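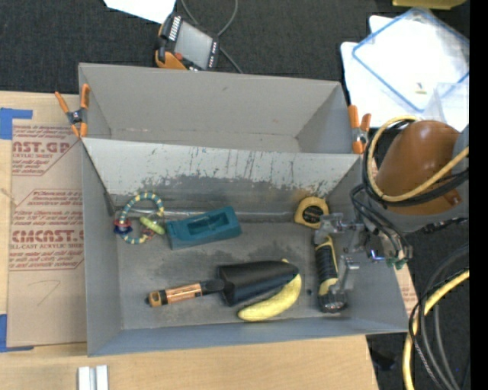
*Rin Wada, Eleni Bošković and Denise Rowbotham*

**Figure 2.** Assorted goods in a grey metal bin, among them a ring toy striped in yellow and teal and a teal plastic case.

## 3. Colour words in everyday talk

Teal was the word we most looked forward to, and it did not let us down! We asked 40 adults to name the colours of ordinary household and nursery goods in their own words, with no list to choose from. The full set came to 2,173 answers, and the spread within the blue-green range was wonderful: "sea green", "duck egg", "hospital green" and, from one very firm speaker, "bus-seat blue".

Toys and cases of the sort in Figure 2 drew longer answers than paint chips did. People reached for things they knew -- a grandmother's bathroom, a school jumper -- and often changed their minds halfway through. Older speakers used "turquoise" far more freely, while seven people never used "teal" at all.

Stripes brought a further surprise. Speakers tended to name the lighter colour first, even when we turned the object round. Roland Marsden sorted the answers by hand, and his groupings are used in Section 4.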